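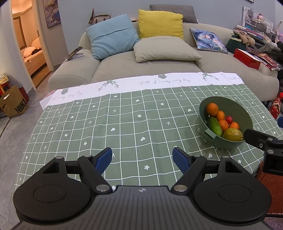
What is a culinary award worth?

24 Mar 2024

The head chef at Kosow has a drawer of medals. She opens it when asked, a little unwillingly, and then shuts it again with her hip.

"They don't bring people through the door," she says. "I kept track for a year after the second one. We had one table mention it. One."

Kosow has 40 seats and a short menu that changes when the suppliers let it. In February the restaurant turned down a place on the shortlist for the Zindamari Plate, a regional prize now in its fifth season and backed by the kitchen equipment distributor Pilavix. I wanted to know why, partly out of suspicion. Turning down a prize can be good publicity too.

She laughs at that. "Sure. You're here, aren't you?"

Her complaint starts with money. Entry costs $200 per kitchen, and a shortlisted restaurant is also expected to send two people to the final for a full day, at its own expense. This year there were 157 entries. "Do the multiplication," she says. I did, and it comes to $31,400 before a single sponsor has written a check. The organizers say the fees cover judging and venue costs. They did not send a breakdown when I asked for one.

Then there is the judging. Each finalist cooks one plate, once, in a kitchen they have never used. She thinks that tests something, but she isn't sure it has much to do with running a restaurant.

"My job is the same chicken every night for a month, and it has to be right when the dishwasher's out sick and the fish didn't come," she says. "I can make one nice plate. Any cook in this town can make you one nice plate."

It is a fair point, though it would carry more weight if she had made it before collecting the drawer. I put this to her. She takes a while to answer.

"When I was 24 I wanted it badly," she says. "I got a better job off the first one, I won't pretend I didn't. So for a kid on the line, maybe, go ahead. But then let the kids in free."

The owner of Agbenyega, a bakery and lunch counter across the river, sees it differently. He entered this year, made the shortlist and says he would pay the fee again. His bank manager had read about it, he tells me, and a conversation about a second oven went more easily than the one before.

"She can afford to be above it," he says of his neighbor at Kosow. "People already know who she is."

Did the prize get him the loan? He thinks it helped. He also had three years of decent accounts - and I suspect those did most of the talking.

Back at Kosow, prep has started and the chef is picking over herbs while we finish. I ask whether she would enter if the fee were dropped and the judges came to eat unannounced, on an ordinary night.

"They'd have to pay for their dinner," she says.

And if they did?

"Then I'd think about it. Ask me when the menu's changed."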